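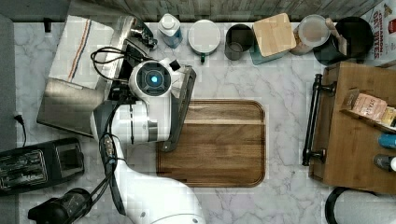

Ferkomano 3 is out today, and it plans around your clutter

Unville, Tue 7 April - I've been told that a press release should be written in the third person and should use the word "delighted" at least once. I'm Hélène Kowalchuk, I run the planning team at Dostolley, and I'm writing this one myself, so you'll get the first person and I'll see what I can do about the delight.

From this morning anyone can download Ferkomano 3, the new version of our motion planning software for robot arms. It's the biggest release we've put out since we started, and most of it came from one complaint that we kept hearing in different words. People would set up an arm on a clean bench, everything would go beautifully, and then they'd move it somewhere that somebody lives or works. A counter with jars along the back, say, and a tea towel hanging off something, and a tray of bits and pieces down one side. The arm would either refuse to move at all or take a great swooping detour up over everything to get to a chopping board right in front of it.

I've watched that swoop more times than I'd like. It's safe, in its way, but it's slow and it makes people step back from the worktop, and it was our planner doing it. So we took the planner apart.

What's new

The old version treated everything the sensors picked up as one solid lump with a thick safety margin round it. Ferkomano 3 keeps things separate. A row of containers is a row of containers, with the gaps between them left as gaps, and each one gets its own margin depending on how sure the software is about where its edges are. If it has had a good look at a canister, the margin is small. If it has only seen half of a bottle behind something else, the margin stays generous until it gets a better view.

Cloth was the hard one. A towel draped over an appliance has no proper shape as far as a planner is concerned, and our old code would redraw it from scratch with every new reading, so the arm would hesitate and start again, hesitate and start again. We now hold on to soft shapes for longer and let them change slowly. Luuk Jansen wrote nearly all of that part and threw away two complete versions before the one you're getting (I have seen the second one and it wasn't bad at all, but he wouldn't hear of it).

The arm's own cables are in the model too, at last! Anyone who has mounted a sensor near the wrist knows about the loops of cable that come with it. Until now you had to draw a big box round them by hand and hope. There's a new cable tool in the setup screen where you mark the two fixed ends and type in the length, and the planner works out how far the loop can swing as the joints turn. It's a bit fiddly the first time. The help page has a walkthrough and I'd read it before you start.

And the bit I'm fondest of is the replay window. When the planner picks a path you can now open it up and see which other paths it looked at and why it dropped them - too close to this, too slow, wrist would end up at a silly angle. We built it for ourselves as a debugging aid, and then the people trying the early builds wouldn't give it back.

How we tested it

We built a set of 300 cluttered layouts, mostly kitchens and small workshops, and ran every one of them against the old planner and the new one. The old planner gave up on 42 of them. The new one gives up on 15, and it now tells you what's in the way when it does, which the old one never bothered to do. Most of those 15 have something tall and thin standing right where the elbow wants to go. We're still working on the elbow.

Friesen, who fit out teaching kitchens and have been using Ferkomano since the first version, had the early builds over the winter and sent us a great deal of very frank feedback. A lot of the setup screen looks the way it does thanks to them.

"I wanted it to feel boring to watch," says Luuk. "You ask the arm to go over to the board and it goes over to the board. If you find yourself holding your breath, I've got more work to do."

What it doesn't do

Ferkomano plans movement. It doesn't decide what your arm ought to pick up, and it doesn't read labels or know a cereal box from a toaster beyond the space each one takes up. You can feed it names from your own recognition software if you have some, and it will show them in the replay window, but they don't change the path. It also isn't a replacement for a proper safety assessment where people are working close by, so please carry on doing those.

Clear glass is still a weak spot. The planner puts a wide margin round anything that gives patchy readings, and a glass jar often does, so you may find the arm keeping further away than it needs to. We'd like to have something better for you in July.

Getting it

Ferkomano 3 is a free update for everybody with a current licence. New single-arm licences are 200 euros a year, and schools and colleges can use it for nothing if they write to us first. Your saved layouts from version 2 will open as they are, but the old hand-drawn cable boxes come across as ordinary obstacles, so delete those once you've set up the cable tool or you'll have both.

Luuk and I are both happy to talk to journalists, and we can show the planner running on an arm at our Unville office if you'd like to come and see it. Ring or write to the Dostolley press desk and ask for either of us. I'm delighted, by the way.

Related news

Ferkomano 2: last maintenance update now available
Setting up the cable tool, step by step
Friesen and Dostolley extend their work on teaching kitchens
Why we store soft shapes differently now, by Luuk Jansen

Get Dostolley news by email. We send a newsletter when there is a new release and you can unsubscribe at any time. By signing up you agree to our privacy policy.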